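Zoteno Bed Census: Data Card

Maintained by the Salgado Regional Care Office. Contact: Yesenia Contreras, records desk.

The census lists adjustable beds held by long-term care homes in the Salgado district. 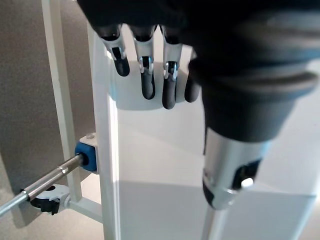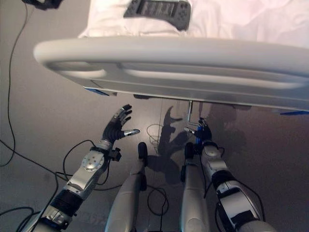
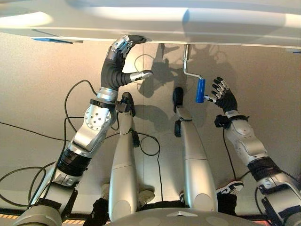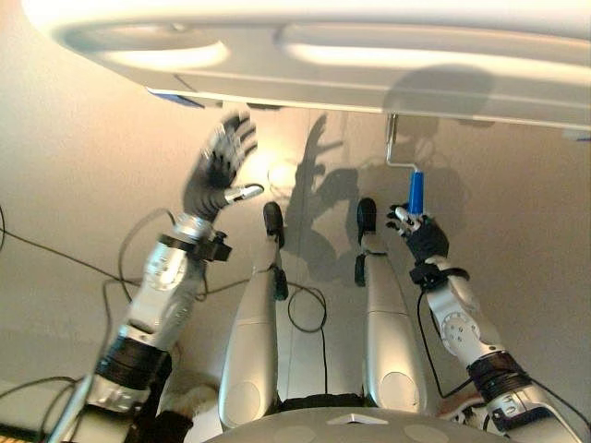
Second picture: bed with light gray footboard and white sheet.

Contents
793 rows, one per bed, from 26 homes. Of these, 456 have a service record attached.

Fields
home_id, bed_id, year_acquired, last_service, status

Known gaps
Homes in Rundness reported year of purchase only -- last_service is blank for those rows. Five status codes are in use; code 5 (on loan) was added in March and was not applied to earlier returns.

Terms of use
Free for planning and research. Please cite the Zoteno Bed Census. Corrections should be sent to Teodoro Nava before the October revision.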